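Wadside Learning Pages: Shapes and Structures
Unit 12: The Octagon

Reading level: middle grades
Words to know: polygon, vertex, regular, interior angle, tessellate

A polygon is a flat, closed shape with straight sides. Polygons are named by how many sides they have. A triangle has three, a quadrilateral has four, and an octagon has eight. The first part of the word octagon comes from a Greek word for eight. Octopus starts the same way.

The point where two sides meet is called a vertex. The plural is vertices. An octagon has eight sides and eight vertices. If all the sides are the same length and all the angles are the same size, the octagon is called regular. If the sides or angles differ, it is still an octagon, but it is irregular.

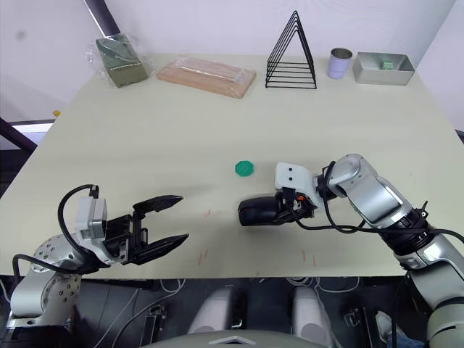

Size does not change the name of a shape. An octagon can be as large as the floor of a bandstand or small enough to lose in a coat pocket. The green piece near the middle of the table is flat and roughly the size of a coin, and it is still an octagon. The black wire rack at the back of the table is made from a different polygon, the triangle, repeated one inside another and joined with rungs. A triangle made of stiff bars keeps its shape when pushed. An octagon made of bars with loose joints folds up.

Angles in an octagon

Angles are measured in degrees. The corner of a square is 90 degrees, also called a right angle. Each corner inside a regular octagon is 135 degrees, so it is wider than a right angle. An angle wider than 90 degrees and less than 180 degrees is called obtuse.

To check the number, draw straight lines from one vertex to every other vertex that is not next to it. The octagon is now divided into six triangles. The angles of any triangle add up to 180 degrees. Six times 180 is 1,080. Divide 1,080 by eight and the answer is 135.

Octagons and gaps

Some shapes fit together on a flat surface with no gaps. This is called tessellating. Squares tessellate. Regular octagons do not. When regular octagons of the same size are placed side to side, a square gap is left between each group of four. Floor tilers fill the gap with a small square tile. The entrance hall of the old Plurkdale bathhouse was tiled this way by Ivar Hellström, using 863 white octagons with gray squares between them. Tiles along the walls were cut to fit and were not counted.

Make a regular octagon

You need one square sheet of paper, a pencil, a ruler and a compass.

1. Draw both diagonals of the square lightly, corner to corner. They cross at the center.
2. Put the compass point on one corner. Open the compass until the pencil reaches the center.
3. Without changing the opening, mark the two edges that meet at that corner.
4. Repeat from the other three corners. There are now eight marks.
5. Join the marks across each corner with a straight line.
6. Cut along the four lines.

Measure all eight sides. Small differences come from the width of the pencil line.

Next: Unit 13, Shapes with Curved Edges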